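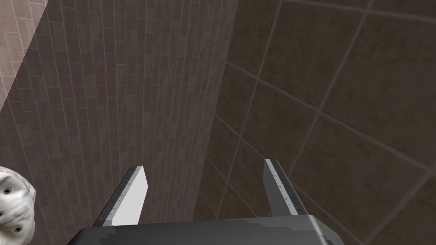 Wrist view, sim run 561. Gripper open at the tiled corner, ball at far left.

Ticket 2832: Arm drives into corner and stays there
Project: Cudside (bathroom pickup, simulation)
Component: Broltadix grasp planner
Opened: May 2020
Severity: was Low, then High, now Medium
Status: Fixed, watching

Reported behavior
Task is "pick up the white ball with the holes." Arm leaves home, heads confidently for the corner where the narrow tiles meet the big square ones, opens the fingers and waits. Planner log says "target centered." Target is not centered. Run ends on timeout, and the summary page gives it a green check.

Steps to reproduce
Load the Cudside bathroom, narrow tile on one wall and large square tile on the other. Start the pick task with default settings. Go get coffee. Arm will be in the corner when you get back.

Update 1
Assumed bad calibration, as is traditional. Redid the camera-to-wrist transform and got the same numbers as before. Out of 40 runs, 21 ended in the corner. The rest picked up the ball without complaint, so the planner does know what a ball is when it feels like it.

Update 2
Swapped the narrow tile for plain gray paint. No corner visits. Put the tile back and the arm went straight home to its corner. Depth estimate falls apart where the tile columns squeeze together near the seam. The matcher locks onto the wrong grout line and reports a small blob floating in front of the wall. Planner likes small blobs.

Update 3
Raised severity. The same planner build was queued for the real arm in the Mutiso cell, which has a real wall. Pulled it from the queue. Please do not requeue it because the summary page is green. See above regarding the summary page.

Update 4
Two fixes in. Blobs from the stereo matcher now need a matching color segment before they can be called a target. Also, the Zovura monitor stops the arm if the fingers have been open and still for too long with no target inside them. The monitor had this check all along. It was switched off in the sim profile, with the comment "temporary."

Update 5
Full batch rerun with tile on, no corner visits. The summary page now marks a timeout as a failure, which has done terrible things to last month's numbers. Those will be regenerated under a separate ticket.

Remaining
Try the glossy tile set. Mutiso stays on the old build until that's done. Leaving this open.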